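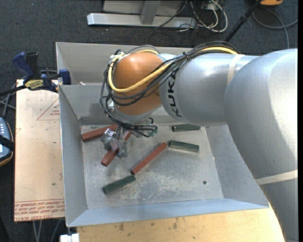
Gripper trials, second week

Started at 7.30 with coffee and the list from last night. Ro-un was already in and had the controller up, so we got going earlier than I'd planned. The job for today was to finish the bin picks with the narrow two-finger gripper and get at least a first look at the wider Zesau one before we have to choose.

Six rods in the bin, three red-brown and three green, same as yesterday. Ro-un wanted to go up to ten. I said no, we'd only just got numbers worth comparing and I don't want to change two things in the same week.

Narrow gripper first. It does well when a rod is lying in the open part of the floor. It comes down on either side, closes, lifts, and there's not much to write about. The trouble is still the back of the bin. When a rod is lying close to the rear wall and nearly parallel to it, one finger has to go into a gap that is hardly there. Twice the planner refused the pick outright, and once it accepted and nudged the wall. I heard it before I saw it. Ro-un hit stop. No damage that I could find, but I've turned the wall clearance up and we'll lose a few of those picks as a result.

The bin itself also moved when it was nudged, only slightly. I redid the clamp at the corner and checked the position against the marks. Should have done that first thing. The clamp is fine, I just hadn't wound it down hard enough after shifting the board.

Cables next. The yellow one has to come round the front of the wrist with the black ones, and whenever the last joint turns past a certain point the whole bundle pulls. I've limited the wrist rotation in the program for now. It costs us some grasp angles, mostly the ones where a rod is slanted the wrong way and the arm would like to swing round to meet it. Si-eun thinks we should re-route everything along the other side of the forearm. She's probably right, but it's half a day's work and I'd like to do it between grippers, not in the middle of one.

Stopped for lunch at 12.15. Leftover soup. Rang Mum.

Afternoon was the Zesau. Changing over took longer than it should have. The adapter plate from Zistitano has the holes in the right places but the screws they sent are too long, and I went through two drawers before I found shorter ones. Then the connector wouldn't seat. Si-eun looked at it, turned it over and it went in. I had been trying to put it on upside down.

First impressions: it's strong, and heavier than I'd like. I had to enter the new payload and slow the arm on the way down. The fingers are wider, so it forgives a bad position estimate much better than the narrow one. It is also clumsy when two rods are lying close together. On one try it picked up a green rod along with the red one it was meant to take, carried both across and dropped the green one on the carpet. The log called it a success, of course. I've gone back and changed that entry by hand and made a note to add a weight check.

We got 425 tries in the log for the narrow gripper by the end of the morning and I'd wanted 400, so that one is done. The full log is at 3281 lines now and needs splitting up before it gets any harder to read. The Zesau has only 11 so far, too few to say anything, and I told Ro-un so when he started drawing a graph.

The camera is the other question. The bin floor is scuffed pale in places and the depth gets patchy there, worse once the sun comes round in the afternoon. The green rods suffer more than the red – they're dark, and against grey metal the edges go soft. Ro-un tried the Fitik camera on a tripod for half an hour. Colour was better, depth looked much the same to me. He was more impressed than I was. We agreed to leave the old one up until both grippers are finished, then swap cameras and repeat a short set with each.

Han rang at four wanting a recommendation. I said end of the month. They'd like it sooner. If I had to choose tonight I'd take the narrow one and put up with missing the rods along the back wall, but I haven't given the other one a fair go yet and I don't want to be talked into an answer.

Powered down at 5.40. Hung up the loose cables by the door, left the ones behind the arm for tomorrow.

For the morning: shorter screws, weight check, split the log, ask Si-eun how long the re-route would really take. Buy milk.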